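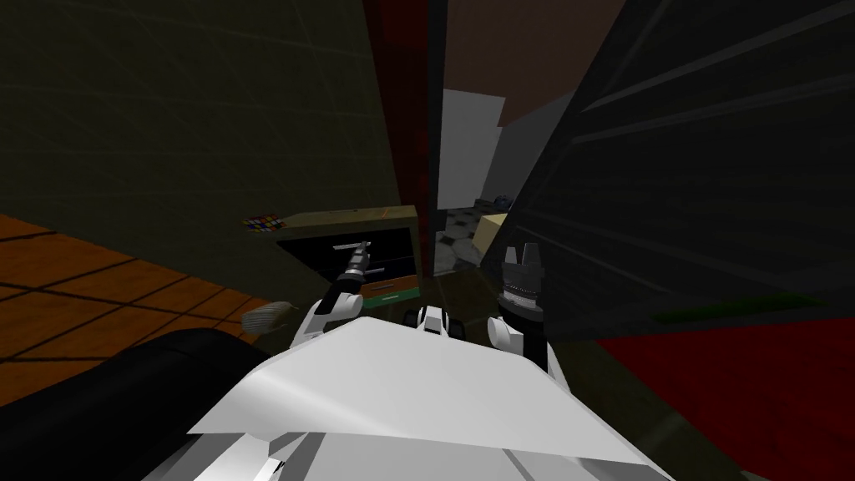 The low cabinet, and the small silver tool in its open compartment.

My aunt Hanne left me her flat in Tamgate and a drawer full of keys, and not one of them fitted the front door. I had to ring Tormod Isaksson upstairs, who came down in his slippers (at two in the afternoon!) and let me in with a spare she'd given him years ago.

"She said you'd be taller," he said.

I'd only met her twice, so I don't know where she got that from. Anyway, I spent May going through her things. There were 181 letters, all from the same woman, Rosalinda Padilla, all posted in Ekura, and all of them about soup. I'm not joking. Leek soup, barley soup, a long furious one about whether you should ever put cream in anything. I read the lot sitting on the carpet with my coat on, as I couldn't work out the heating.

Somewhere past the hundredth I noticed that the soup had stopped being soup. "I have let it stand too long," she wrote, "and now I don't know if it can be warmed." Well, you don't write that about barley, do you?

I took that one up to Tormod. He read it at his kitchen table, slowly, moving his lips, and then he got up and put the kettle on and stood with his back to me for a bit.

"Did she answer?" I asked.

"Hanne? She bought a train ticket," he said. "I carried her case down."

"And?"

"And she was gone all summer, and she came home fat and sang on the stairs."

The last envelope had a phone number on the back. I've got it here, next to the keys, and I'm on my third cup of tea, and I've just started to dial.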